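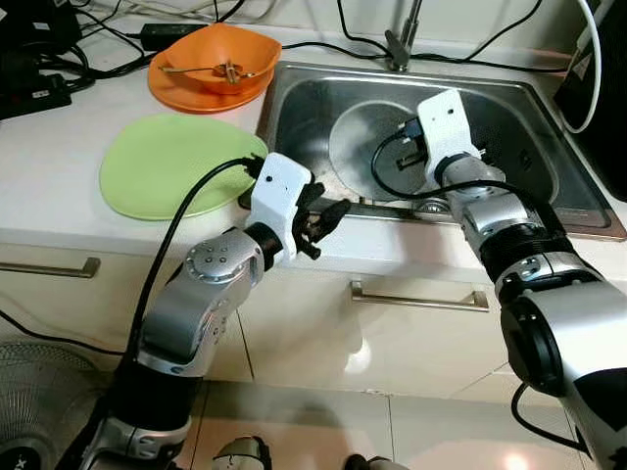 Sheena Gourlay wrote in after the June issue to say that she had prayed for the same thing for nine years, that it had not been given to her, and that she was tired of being told the answer must have been "wait". I'd printed a short piece that month on unanswered prayer, borrowed in large part from a booklet, and she had every right to go after it. Her letter ran to two pages. I have read it several times and I still can't find the paragraph where she's wrong.

So I went back to the booklet. It's called "The Open Hand", it came to us through the Hawthorne study group, and it has been passed around Jesbridge so often that our copy has lost its cover. Its argument is that God answers every prayer in one of three ways: yes, no, or not yet. I've heard this from pulpits since I was a boy. It sounds sensible until you try to think of anything that could happen which it wouldn't cover. If I asked my toaster for rain, it would rain, or it wouldn't, or it would rain later on. I don't say this to be rude about prayer. I pray most mornings, badly, before the kettle has boiled. But a rule that fits every outcome tells you nothing about the one you're living in, and I don't think we should hand it to someone who is grieving and call it comfort.

The booklet also claims that a congregation kept a prayer book in which 3683 requests were written down, and that 1573 of them were "plainly answered". Normand Kennedy, who is fond of arithmetic, pointed out that this leaves more than two thousand that weren't, and that the author says not one word about them. I'd like to know who decided what "plainly" meant. I'd like to know what was asked for, too. A fine afternoon for the parish picnic is one sort of request and a child's recovery is another, and I can't see how you'd add them in the same column.

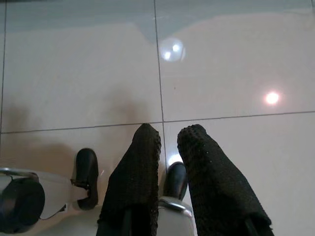 What bothers me more is the chapter on faith and persistence. The widow who kept pestering the judge is brought in, as she always is, and the reader is urged to keep knocking. Fair enough, it's in Luke. Then comes the turn, very soft, where we're asked whether we might be holding something back. Sheena underlined that bit so hard the pen went through. It puts the weight on the person who has already been carrying it for years, and I notice it is never written by anyone who says they are still waiting.

The Psalms are no help to the booklet at all. Psalm 88 complains from start to finish and its closing word, in most versions, is darkness. No one steps in at the end to explain that the answer was "not yet". Whoever gathered those songs together left it in, and people have been saying it aloud in worship ever since. I'd trust that over a tally.

Harpreet Vachon thinks I'm being too hard. She told me the three answers got her through her mother's last winter, and that she didn't need them to be logical, she needed something short enough to remember at four in the morning. I've no reply to that. If it held her up, it held her up. I would only ask that we stop offering it to each other unasked, over the coffee urn, with a hand on the shoulder.

The Hawthorne group will read Psalm 88 and the first two chapters of Job over the next few meetings, and Florence Marchand has agreed to lead. She'd like people to read the passages beforehand and leave the commentaries at home. The booklet is on the shelf by the door if you want to check whether I've been fair to it. Sheena's letter is there too, with her permission, and I'd suggest reading hers first.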